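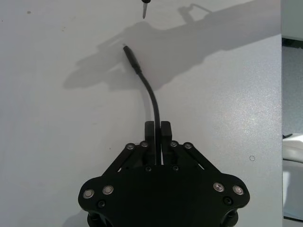

Cycle 1688. Suha Smadi had her coffee halfway up when the arm stopped.

Not a crash stop. No alarm, no red light. Just stopped, cable in its fingers, plug up, like it was thinking.

"Thái. Did you pause it?"

"No." Định Thái didn't look up. Then he did.

Screen said force 2. Screen said fine. She scrolled back — 95, 95, 95, then 2, and 2 ever since. Seven hundred cycles of 2. The sensor had died back there and the thing had been squeezing blind half the night, and Anitora's software just kept nodding along.

"So how hard is it gripping right now?"

"No idea."

"Great."

He reached for the cable. She got his sleeve, hard, coffee went everywhere, her shoes, the floor. The arm jumped. A hand's width sideways, then back, fast, teh cable whipping after it. Then still again.

Thái stood there holding his own fingers.

She hit the stop. Hit it agian. Somewhere behind the wall a relay clicked, late.

"Inberg's going to want the log," he said. Voice all wrong.

"Inberg can come get it."

"It was fine. It said it was fine."

She pulled the main breaker and stood with her hand on it — and didn't let go untill the fans ran down.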